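Storing apples in the fridge: bare shelf or in a basket?
Kitchen & Food Storage > Fruit and Vegetables
Posted 2022-07-19 by jutby_kitchen
Viewed 315 times

We buy apples by the bag and I want to settle on one way of keeping them. Until now they sat in a bowl on the counter, and by the second week the bottom ones were soft and mealy. I have cleared a shelf in the fridge for them. It has no drawer on that level.

I also have a yellow plastic basket, the rectangular kind with small holes in the sides and a handle at each end. It fits on the shelf with a little room to spare. My husband thinks the basket is pointless and the apples should go straight on the shelf, where air can get to them. 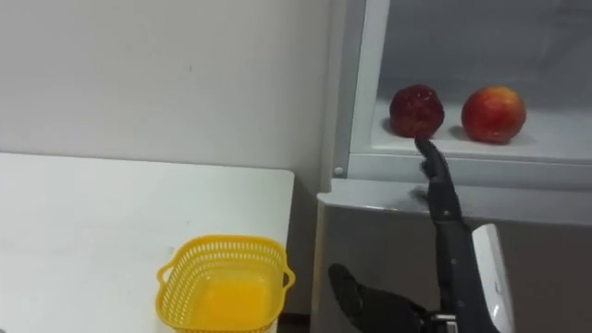

The other thing is that we have two kinds, a dark red one and a bigger one that is red and yellow. The dark ones seem to go soft first. Should they be kept apart? And do I wash them before they go in or when we eat them? The fridge is set to 6 degrees Celsius, if that matters.

Mudassar Mohmand
I kept a fruit stall for 16 years, so this is from habit more than reading.

Either way works. The shelf is fine for a few apples. For a whole bag I would use the basket — you can lift everything out at once, wipe the shelf and check for bruises. One rotten apple will start the others, so check once a week and eat the bruised ones first.

Don't wash them until you want to eat them. Water sits in the dip around the stem and that is where the mold starts. If they came in muddy, rub them with a dry cloth.

Your fridge is on the warm side for apples. Turn it down a couple of degrees if nothing else in there minds. Keep them away from lettuce, broccoli and carrots. Apples give off a gas that turns lettuce brown and makes carrots bitter.

Two kinds can share a shelf. Some varieties just don't keep as long, so eat the dark ones first.

toltico51
basket. ours roll off the shelf every time somebody opens the door

Inness R.
Agree with most of the above, but a mesh basket will let them dry out and they go wrinkled after a few weeks. I put mine in a plastic bag with a few holes poked in it and set the bag in the basket. Fold the top over loosely, don't tie it. Last October's apples were still crisp at New Year. Line the basket with a paper towel too and change it when it gets damp.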